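Drerkine Help > Kitchen & Home > Play kitchens

How do you store ketchup bottle and bigger pretend food in a play kitchen?
Asked by Vasylyna Moroz, May 12, 2007

Hi all, hurried question, dinner's on. We have a play kitchen for the kids at our daycare room (mixed ages, mostly threes and fours) and the small stuff goes in bins fine. It's the in-between stuff I can't get a system for. Colander, the big plate, bowl, the ketchup bottle. Bottle won't stand in the bin, falls over, everything on top of it slides off. Bin lid won't shut. Then the strawberry is on the floor and somebody steps on it.

What we have on the table at the moment, before sorting: ketchup, banana, orange slice, lavender plate, green colander, a blue cup.

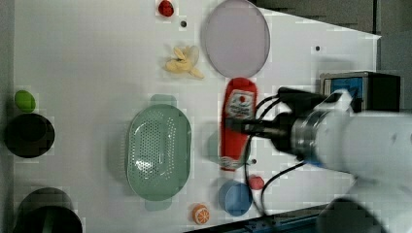
What I've tried so far

Shoe box. Too short for the bottle.
Pirkska drawer unit, the 2 drawer one. Drawers too shallow, plate jams it and the kids yank.
Hanging net. Ok for the banana, bad for everything else, and they pull the whole thing down.

I don't want to spend more than 70 on this. Shelf space under the window is free but it's open, no doors. Any ideas? Needs to be something the kids can do themselfs at cleanup, I'm not sorting it every night.

2 answers

Answer from Hsiu-ying Tsai (400 helpful votes)

Skip the bins for the big things. Open shelf is good, use it. Kids put things away better when they can see where it goes.

What works in our room:

Tray on the shelf, low lip, nothing deep. Trace each big item on paper, stick the paper down under clear contact film. Plate shape, bowl shape, cup shape. They match it like a puzzle. Ours have been down since February and only one corner has peeled.

Small food in one basket next to the tray. One. If you do a fruit basket and a vegetable basket you'll get arguments about tomatoes, ask me how I know.

Bottles and anything tall and tippy: lay them down inside something you already own. You don't need to buy a holder. We wasted money on a Surard rack with wire dividers and the wires bent in a week.
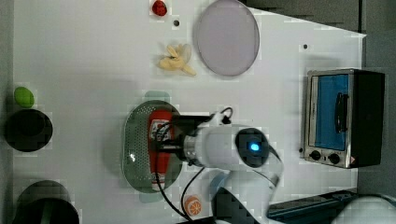
Nesting is the main thing I'd teach them, and it takes maybe two cleanups before they get it. Big thing first, then what fits in it. Your colander is the obvious one, the ketchup goes in it lengthwise with the cap toward one end and it's got sides so nothing rolls away. Then the colander has its own outline on the tray and the bottle doesn't need one. Plate can go flat at the back with the bowl on it. Soft banana peels go in the basket last or they end up squashed under everything and stay bent.

Cost me nearly nothing, paper and the film. Wipe the film down when it gets sticky.

Comment from Vasylyna Moroz: Oh the outlines, yes. Doing that. Did you trace round the handles on the colander too or just the oval?

Comment from Hsiu-ying Tsai: Handles too. Otherwise they put it in sideways.

Answer from Cheuk-hei Liao (6 helpful votes)

just get a bigger bin? we have a Tôn crate and throw it all in, lid off. works for us. kids dig through it and it's loud but whatever

Comment from Feng-yi Wu: Fine for home, in a daycare room the little ones will tip it over.

Viewed 2,473 times. Topic closed to new answers.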